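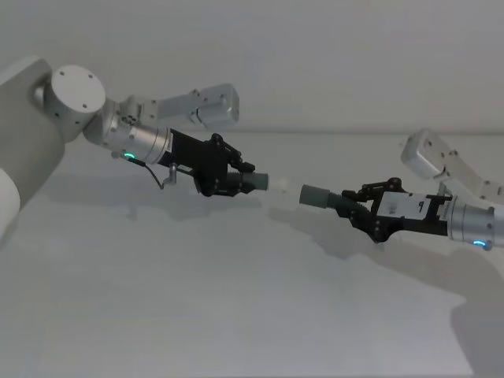 # Urico Assembly Table, light gray

The Urico is a fixed-height table for small parts work: fitting, sorting, checking, light repair and packing. It has a plain top with no printed grid, no molded trays and no raised lip. You can place it against a wall or stand it in the open.

Urico tables are made by Vesitov and sold in the US through Macedo Workroom Supply. They ship flat, with the top and the leg set in separate cartons.

**In stock. Leg sets in charcoal are back-ordered until August.**

## The top

The top is light gray on the working side and on all four edges. We stock it in one color only. Customers who work with small dark parts usually like it, and most metal parts show up well too. Clear and white plastic parts are harder to see on it, so for those we suggest the dark green bench mat, sold separately.

Both long edges are the same, so you can turn the table around when one side starts to show wear. The underside has threaded inserts for the legs and a second row for the optional drawer or cable tray.

There are no holes in the working surface. If you need a cable pass-through, order the top with the cutout option. The cutout is made at the rear left or rear right corner, and tops with a cutout can't be returned unless they arrive damaged.

## Sizes and load

| | |
|---|---|
| Length | 1,715 mm |
| Height | fixed, standard or tall leg set |
| Load, spread evenly | 100 kg |
| Leg bolts | 8 |
| People needed to assemble | 2 |
| Top color | light gray |
| Leg color | white or charcoal |

The load figure is for the whole table with the weight spread across the top. If you plan to bolt down a vise, an arbor press or anything else that puts its weight on one spot, order the cross brace as well and keep the load over a leg. The Urico is not meant for hammering or for heavy clamping at the edge.

The standard leg set is for seated work on a normal chair. The tall set is for standing or for a drafting stool. The two sets use the same bolts and the same inserts, and you can buy the other one later if you change your mind.

## Placing it against a wall

The rear edge is square and has no overhang past the legs, so the top will meet a flat wall with only a thin line between them. If you have baseboard in the room, the legs will stop against it and leave a gap the same depth as the board. Small parts will find that gap. The rear strip, sold in light gray, closes it. Peel, press down and leave it overnight before cleaning near it.

Two or more tables can be joined end to end with the Umetti link plate, which fits under the top and uses the existing inserts. Level both tables before tightening the plate – it will hold them in line but it won't pull a low one up.

## Assembly

You need a 5 mm hex key (included) and a clean blanket or piece of cardboard to lay the top on.

1. Lay the top face down on the blanket.
2. Set each leg over its inserts and start the bolts by hand.
3. Fit the cross brace now if you ordered one.
4. Tighten all the bolts with the hex key.
5. Lift the table onto its feet, one person at each end. Don't roll it over on two legs.
6. Turn the feet in or out until it sits level.

Check the bolts again after the first month of use.

## Cleaning

Wipe with a damp cloth and a little dish soap, then dry. For marker, grease or label glue, use isopropyl alcohol on a cloth and wipe with water afterward. Don't use acetone, scouring powder or the green side of a kitchen sponge. They leave dull patches that can't be polished out.

The surface will mark if you cut on it. Use a cutting mat with knives, and a heat-resistant mat with soldering irons and hot air tools.

## What's in the cartons

- Top
- Leg set with leveling feet
- Bolts and washers
- Hex key
- Printed instructions

Lamps, drawers, mats, the rear strip and the cross brace are not included.

## Questions we get

**Can I get the top without legs?**
Yes. Choose "top only" at checkout. Bolts are left out of that carton, so add a bolt pack if you are fitting it to an older Urico leg set.

**Will it fit legs from the previous model?**
The straight legs, yes. The angled legs used a wider plate and will not line up with the inserts.

**Is it ESD safe?**
No. The standard top is not rated for static control. If your work calls for it, use a grounded mat that meets your own shop's rules.

**Can I cut it shorter?**
You can, but the cut edge won't match the others and the warranty on the top ends there. Stay clear of the inserts.

**Does it come with a drawer?**
The drawer is an accessory. It mounts on either side and takes up knee room, so measure your chair arms first.

## Delivery and returns

The top goes by freight and the leg set by parcel, and they may arrive on different days. The driver will bring the top to the door. Inside delivery can be added at checkout for most addresses.

Open the top carton and look at the corners before you sign. If there is damage, write it on the slip and send us a photo. Undamaged tables can be returned in the original cartons. Return freight is paid by the buyer.

For quotes on several tables, or to ask about the cutout, contact Margarida Arruda in sales. For missing hardware and spare feet, ask for Valter Neves in parts and have your order number ready.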